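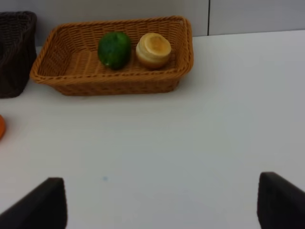 Wrist camera planner selects the tan basket rim as the grasp target instead of the pepper

Peldale Community Help > Manipulation > Perception and Planning
Posted 9/24/22

Dulce Espinoza
Our department operates a single arm with a wrist-mounted camera for a produce sorting exercise. The task is to remove a green bell pepper from a tan wicker basket and transfer it to the darker basket at the left. Segmentation is performed by the Fullness package, version 3, and grasp candidates are ranked by the Bautista planner with its default settings.

In 11 of 106 trials, the highest-ranked candidate was placed on the braided rim of the tan basket. The arm then closed on the rim. The failures occur almost entirely when the pepper rests near the back wall with the round yellow item directly beside it, as in the attached view. When the pepper is alone, the problem has not been recorded.

The following has already been checked:
– Hand-eye calibration was repeated in March and again this week, with no meaningful change.
– The segmentation mask for the pepper looks reasonable when displayed over the color image.
– Lowering the minimum candidate score only produces more rim candidates.

Is this a fault in the perception stage, or should it be addressed in the planner? We would prefer not to retrain the segmentation model during the current term.

lostthorpe_lab
The behavior described is consistent with the planner's default handling of the point cloud. Unless instructed otherwise, the planner samples candidates over the entire cropped cloud and applies the object mask only as a weight on the final score. A braided rim is narrow, raised and easily enclosed by two fingers, and it will therefore score very well on geometry alone. The pepper, by contrast, has one side obstructed by its neighbor, and most of its candidates are discarded at the collision check. The rim is what remains.

The following procedure is recommended.

1. Set the mask mode to "strict" in the planner configuration. Candidates whose contact points fall outside the object mask will be rejected before scoring.
2. Erode the mask by 2 pixels before it is projected onto the cloud. Depth readings at the edge of a glossy object are often unreliable, and stray points at the boundary may land on the basket wall behind it.
3. Supply the basket to the planner as a collision object. It should not appear in the set of graspable geometry at all. An open box with slightly flared walls is adequate, and there is no need to model the weave.
4. Permit approach angles that are tilted away from the rear wall. The default setting considers vertical approaches only, and these leave very little finger clearance when an object stands close to the back of a container.

If no valid candidate remains after these changes, the planner will return an empty list. Your task program must handle that case explicitly. A common response is to move the wrist camera to a second viewpoint and plan again – the open side of the basket, to the left of the pepper, is a suitable direction from which to look.

With regard to retraining, it does not appear to be necessary. A mask that is correct in the color image indicates that the segmentation model is performing its function.

gripper_user
We had the same thing with a wire tray. Increase the crop height so the rim is cut off.

lostthorpe_lab
Members should be cautious with the suggestion above. Cropping by height also removes the rim from collision checking, and the fingers may strike it on approach. It is acceptable only if the basket has been added separately as described in step 3.

Dulce Espinoza
Thank you. Strict mode was the missing setting, and the rim candidates no longer appear in the ranked list. Two of the saved scenes now return an empty list, both with the yellow item touching the pepper in the mask. We will add the second viewpoint and test those arrangements again before closing this thread.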